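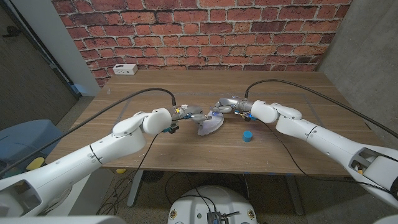
Modska is hiring operators for its packing and folding department in Narnska, and the job has changed enough over the past year that we've rewritten the posting from scratch. You would spend your shift working with two-armed robots on small, fiddly handling tasks, the sort our people used to do by hand for hours at a stretch. Clear plastic is a good one to start on: it's thin, it catches the light, and two robot hands holding a piece upright between them need a person who can tell a good grip from a bad one. You'll learn that here, and we think it's a lot of fun!

Our department packs 806 product lines, and 112 of them now go through the robot tables. The rest are still packed by people, and you'll do both, swapping halfway through the shift. Nobody on the team lost a job when the tables came in. Pay went up one grade for everyone who finished the training, and the same grade applies to new hires from day one.

What you'd be doing:
Setting up the table and the items for each run
Guiding the arms through new movements and repeating them until they hold
Stopping a run when a grip looks wrong (any operator can, no permission needed)
Writing short notes for the software team at Fistesus, who do read them – and call back

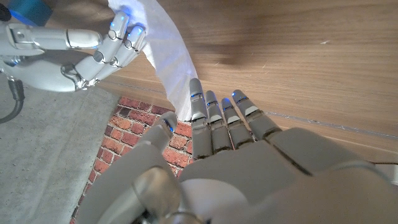

Two-handed work with thin white cloth.

You don't need a degree or any robot experience. Packing, sewing, kitchen or repair work is all great preparation. Steady hands and patience matter, and so does being willing to speak up. Training lasts 384 paid hours, most of it at the table with an experienced operator beside you. Shifts start at 7 a.m. or 2 p.m., and you choose which when you sign on. 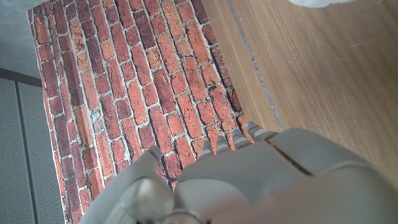
Chaiyaporn told us the hardest part was the first month, "when I kept wanting to reach in and do it myself," and that shoulder pain after a shift is now rare. The reading and note-writing took longer to get used to, so we've added time for it in the training.

Apply at the Modska front desk or through the jobs page by the end of January. A few lines about work you've done with your hands will do – no cover letter.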